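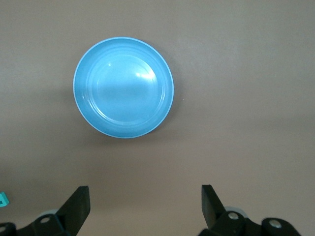 Midus Bench Project: Rules We Worked By and What Became of Them
Report by Nkechi Bako

When I joined the Midus project in October I thought the rules sheet would be the dull part, and I have ended up writing most of my report about it. The sheet we were handed came from the Poncombe lab and had 35 rules on it, all sensible, but so many that people read it once and then worked from memory (me included, I'm sorry to say!). With a lot of patient help from my bench partners at Tetteh, I got it down to 8 that we could read out loud before each session.

The ones I care about most are these. Hands stay outside the taped line whenever the arm has power, even for a quick nudge of a bowl. The fingers start open and clear of the object. The person at the stop button does only that job, with no typing and no chatting. And any run where someone broke a rule gets logged and kept, with a note, so the next group can see it.

That last one took some arguing. We recorded 437 runs altogether, and in the first batch of 131 we had been quietly deleting the awkward ones, which made our log look lovely and told us very little. Once we stopped, we found that most of our notes were about reaching in too early to reset the table, usually late in the afternoon when everybody was tired and wanted their supper.

We also borrowed the Prerker checklist for the arm itself: look over the screws on the gripper linkages, check that the fingers move freely, and wipe the tabletop down. It is a short job and I grew rather fond of it.

If I had another term I would rewrite the rule on shadows and lighting. Ours just says "keep it even," and two people can read that very differently. My suggested wording is in the appendix, along with the original sheet.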